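Point d'avancement juillet, section boxe Gritine
Pour : Stuart Mottram
De : Dénes Bíró

Stuart, je fais court, on a la pesée des juniors à 18 h et je n'ai pas encore les licences de tout le monde.

Effectif. 12 boxeurs en compétition, comme prévu au dossier. Deux blessés : une main et une arcade, reprise en septembre pour les deux si le médecin signe. Les loisirs tournent bien, surtout le créneau du soir, un peu moins le matin.

Gala. Billetterie à 835 places vendues, objectif c'était 500. Très content. Par contre le combat principal a changé, l'adversaire de Torbjørn Amundsen s'est retiré (côtes), remplacé par un gars de chez Bunting, gaucher, même catégorie. Huit rounds au lieu de dix. Contrat signé, assurance ok, reste la visite médicale à envoyer à la fédé.

Diffusion. Cotetti prend le direct en ligne, pas de télé cette fois. Ils demandent encore 300 euros pour le deuxième commentateur, j'ai dit oui sous réserve de ton accord. Barry Gosling veut bien commenter, il faut juste lui payer le train.

Matériel. Les gants Tutell sont arrivés, les casques non. Relancé deux fois. Les cordes du ring sont à retendre avant le gala, Howard passe avec sa clé.
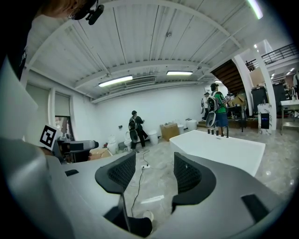

Budget. On reste dans l'enveloppe sauf les déplacements, j'avais sous-estimé le stage de préparation. Je propose de basculer ce qui reste sur la ligne communication, les affiches ont couté moins cher que le devis. Dis-moi si il faut un avenant ou si un mail suffit.

À faire avant le prochain point :
- licences juniors
- casques
- confirmer l'ambulance
- trouver un troisième juge, Howard Stockdale a une piste

Le tableau des dépenses suit dès que j'ai la facture de la salle.

Dénes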